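From: Lizelle Mnguni
To: Grurton Makers and Tinkerers list
Date: 2019-01-25
Subject: Re: [grurton-makers] Who made it to the Fetwood open day?

Hammad Yousafzai wrote:

> Hi all,
>
> I had to miss the open day at Fetwood after all (the car, again, don't
> ask) and I'm kicking myself. Did anybody from the list get over there?
> I'd love to hear what the arm was doing and whether it's worth trying
> to arrange a group visit. Also, is it true they let you drive it?
>
> Hammad

Hi Hammad, and hi everyone,

Sorry to hear about the car! I did make it, along with my sister, who came for the free coffee and ended up asking more questions than I did. I've been meaning to write this up for the list, so thank you for the nudge, and forgive me if I go on a bit.

First off, parking. The lot in front fills up early, so go past the building and take the second entrance, by the loading dock. We went in the first one and had to back all the way out again with a delivery van waiting on us, which was not my finest hour behind the wheel.

They had two demonstrations going. The one downstairs was the old packing line from Birhane, which they've restored and which runs very nicely, though you need to like noise. The one I'd come for was upstairs in one of the small rooms off the hallway, where they have an arm set up at an ordinary wooden table. I liked that a lot. I've been to trade shows where everything is behind plexiglass and you can't get near enough to see how the fingers are shaped, and up there you could stand and have a proper look while the fellow running it talked. 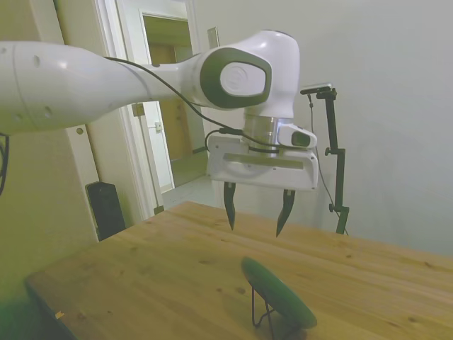 The job they'd set themselves was picking up thin, flat things that are standing up on edge. I hadn't thought of it as hard until he explained it. If a plate is lying flat on the table, you have the trouble of getting under the rim. If it's standing up, you can come down over it from above, but now you have to know which way it's facing and turn the wrist to match, or you knock it over before you've even closed the jaw. He said most of their time since they started had gone into the turning and very little into the gripping, and that they'd logged 1,195 tries by the morning of the open day and hope to reach 2,000 by the end of February. My sister asked whether they'd kept the failures, and he was delighted, and said those were the ones he liked best.

The software is their own and is called Lukimance. I wrote the name down but didn't follow all of what he told me about it, so if somebody here knows more, please jump in. What I did gather is that they teach it by having a person steer the arm through the motion over and over. And that brings me to your question, Hammad. Yes, they do let you drive it! Not for long, and there was a line, but everybody who wanted a turn got one. I was terrible. I kept moving left when I meant away from me, and I'd get down close to the table and lose my nerve. A boy of maybe ten went after me and was better right off the bat.

As for a group visit, I asked at the desk on the way out. They're happy to have us, and the fee is $460 for the whole group no matter how many come, with the upstairs demonstration included. They'd like a list of names ahead of time and they're pretty open on dates in February. If you're interested, write to me off list so we don't fill up everyone's inbox, and tell me if evenings are out for you.

One more thing, did anybody pick up a gray knit glove by the coat rack? Left hand. I was sure I had both when I sat down for coffee.

Warmly,
Lizelle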